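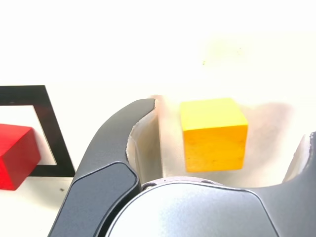 Work on the wooden cube sets continued through the second reporting period, and the main job was settling the colours and the finish. Yellow is the first colour we consider closed. The stain goes on in a thin coat so that the grain still shows faintly through it, as on the yellow cube on the white table, and the edges stay crisp under it. Joaquim Seixas had worried that a heavier coat would be needed to get a bright enough colour, but the thin one is bright enough and we are keeping it. Red and blue are still being adjusted. The blue in particular comes out darker on some pieces of wood than on others, and we would like to sort that out before a full batch is stained.

Production to date. The Neves workshop has cut and sanded 468 cubes. Of these, 58 were set aside for chipped corners or uneven faces and will be used for stain tests. The cutting jig was rebuilt in March and the rejects have been fewer from that point on. Sanding is still done by hand and is the slowest part of the work.

Nursery trials. Two nurseries, Zostotine and Korov, have had trial sets in use. Staff at both said the cubes were a good size for the younger children and stacked well on a hard table. Korov asked for a box with a lid that stays on when it is carried by one end. Zostotine asked for more cubes of each colour and fewer colours - this came up more than once, and Horácio Bragança would like to discuss it before the contents of the set are fixed. The trial sets were unstained, so we have no comments yet on how the colours wear.

Spending. We have used almost 40 per cent of the materials budget. Timber cost what we expected. Stain cost more, as we bought small tins for testing, and this should even out once we order the larger size from Flikow. Nothing has been spent on packaging.

Problems. The drying racks are too small for a full batch, so stained cubes have to be moved to the benches overnight and the benches cannot be used for anything else. We have asked for a quote for a second set of racks and will send it on when it arrives. If the cost is above what is left in the equipment line, we will ask to move money across from packaging.

Next period. Finish the red and the blue, stain a full batch, and send coloured sets to both nurseries. The box will be redrawn with Korov's comments in mind.

Report prepared by Horácio Bragança, 6/26/19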